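Visit Report: Open Day at the Gorden Building, Tundia Site

Date of visit: 29 June 2014

The Tundia site opens one building to outside visitors each year, and this year it was Gorden, the two-story block behind the loading yard. I went for the fruit handling and small container work on the ground floor. Upstairs was mostly posters, and I gave it 16 minutes.

Registration was at a folding desk inside the east door. Visitors were issued a badge, a floor plan and a pair of shoe covers. The floor plan was out of date: it showed the cold store at the north end, where there is now a corridor and a goods elevator. Groups left every 30 minutes. Ours was led by Crescencio Arellano, who has run the ground floor since the move from the old Quintero premises. He kept to the schedule and answered questions at the end of each stop.

The first stop was receiving. Fruit comes in on pallets and is transferred to shallow trays before anything else is done to it. Trays are stacked no more than six high. Arellano said the limit used to be eight, and that the change was made after a season of bruising on the bottom layer. Each tray gets a paper ticket with the grower code and the day of arrival. The tickets are handwritten. A label printer was on the bench but was not in service, and a replacement print head from Zeltis had been on order for some time.

The sorting room is next door. It is a plain room with pale walls and white tables, and the tables are the part I would copy. The tops are matte, which keeps glare down under the ceiling lights, and the corners are rounded. Height is fixed at the factory setting. I asked whether staff of different heights had complained and was told that two had, and that standing platforms were supplied.
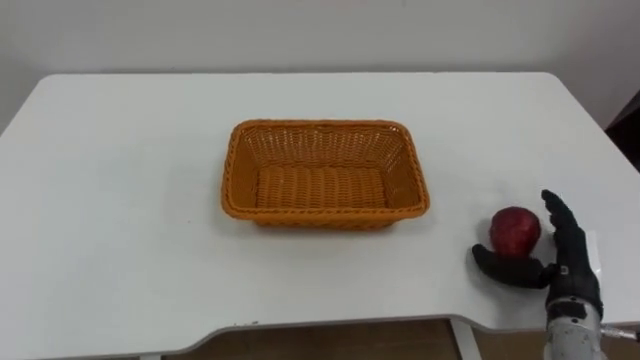 Containers took up most of the discussion in this room. The site has moved from lidded boxes to open baskets for single-item work, and the reasons given were access and cleaning. The orange one on the table has sides that slope slightly outward and a thicker braided rim running all the way around, so the opening is wider than the base and the edge gives a clear line to aim for. It was empty, with the apple off to the right, and the flat bottom could be seen in full. A flat bottom matters with round fruit. The earlier baskets had a raised center, and apples rolled to the sides and knocked against one another. Color was chosen for contrast with the white top — green and natural were tried and dropped.

I have one reservation about woven containers. Any weave, whatever it is made of, holds dust and leaf fragments at the crossings. The cleaning procedure is a soft brush followed by a rinse and air drying on a rack, with the basket upside down. Arellano accepted that this takes longer than wiping a smooth bin. He did not have a figure for the difference. The purchase record posted by the door listed 3966 baskets bought for the whole site, with almost 2000 still in use, so replacement is clearly a routine cost.

The third stop was weighing and packing. Two bench scales were running, both checked against a reference weight at the start of each shift. The check log hung on a clipboard and was complete for the month. Packing is into cartons with molded paper inserts. One insert size is stocked, and fruit outside the range goes to a separate line that was not part of the tour.

Lunch was sandwiches in the canteen. Parking is limited and the overflow lot is unpaved.

Points to follow up:

Ask for the cleaning procedure in writing, including drying time.
Get the supplier name for the tables and check whether a lower model is offered.
Compare the tray stacking limit with ours, which is still eight.
Find out whether the October visit will include the separate line for outsize fruit.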